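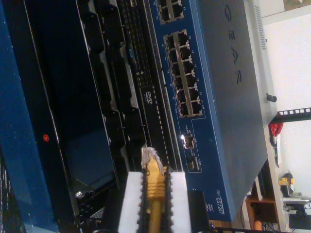
Redes de área local. Tema 6: segmentación mediante VLAN

1. Dominio de colisión y dominio de difusión

En una red Ethernet conmutada, cada puerto del conmutador constituye un dominio de colisión independiente. En modo full-duplex las colisiones desaparecen y CSMA/CD queda inactivo. El dominio de difusión, por el contrario, abarca todos los puertos mientras no se configure otra cosa: una trama con destino FF:FF:FF:FF:FF:FF se reenvía por todos ellos salvo el de entrada.

El tráfico de difusión (ARP, DHCP, descubrimiento de servicios) crece con el número de equipos y consume CPU en todos los receptores. En la red de prácticas Louro, con 331 equipos en una sola subred, cualquier petición ARP llega a los 330 restantes.

2. Etiquetado IEEE 802.1Q

Una VLAN es un dominio de difusión definido por configuración. Para transportar varias VLAN por un mismo enlace se inserta en la trama una etiqueta de 4 bytes entre la dirección MAC de origen y el campo EtherType/longitud:

TPID: 16 bits, valor 0x8100
PCP: 3 bits, prioridad (802.1p)
DEI: 1 bit, trama descartable
VID: 12 bits, identificador de VLAN

Los VID utilizables van de 1 a 4094. El 0 indica trama con prioridad y sin VLAN; el 4095 está reservado. La longitud máxima de la trama pasa de 1518 a 1522 bytes.

3. Tipos de puerto

Puerto de acceso: pertenece a una sola VLAN. Las tramas entran y salen sin etiqueta. A la entrada se les asigna el PVID del puerto.

Puerto troncal: transporta varias VLAN. Las tramas salen etiquetadas, salvo las de la VLAN nativa si la hay. Ambos extremos deben coincidir en la VLAN nativa; en caso contrario el tráfico sin etiqueta pasa de una VLAN a otra.

En los equipos con gestión web es habitual que la pertenencia a la VLAN y el PVID se configuren en pantallas distintas. Error frecuente en prácticas: añadir el puerto a la VLAN 40 como no etiquetado y dejar el PVID en 1. El equipo conectado recibe tramas de la VLAN 40, pero las que envía se clasifican en la 1.

4. Caso: red Louro

VLAN 40, aulas: 10.6.40.0/24
VLAN 49, administración: 10.6.49.0/24
VLAN 331, gestión de equipos: 10.6.31.0/27

El tercer octeto coincide con el VID cuando es posible. En la VLAN 331 no lo es, al superar 255.

La comunicación entre VLAN exige un dispositivo de nivel 3. Opciones: encaminador con subinterfaces sobre un único troncal, o conmutador de nivel 3 con una interfaz virtual por VLAN. En la primera, el tráfico entre dos VLAN recorre el troncal dos veces, una en cada sentido, y comparte su capacidad con el resto.

5. Ejercicios

5.1. Indique el valor hexadecimal de los 4 bytes de la etiqueta para VID 49, PCP 6 y DEI 0. (Solución: 81 00 C0 31.)

5.2. Calcule el número de direcciones de host disponibles en la VLAN 331 y proponga una asignación para la puerta de enlace.

5.3. Dos conmutadores unidos por un troncal tienen VLAN nativa 1 y 40 respectivamente. Describa el recorrido de una petición ARP emitida en la VLAN 1 del primero.

Entrega: 4/24/21, en un único archivo PDF.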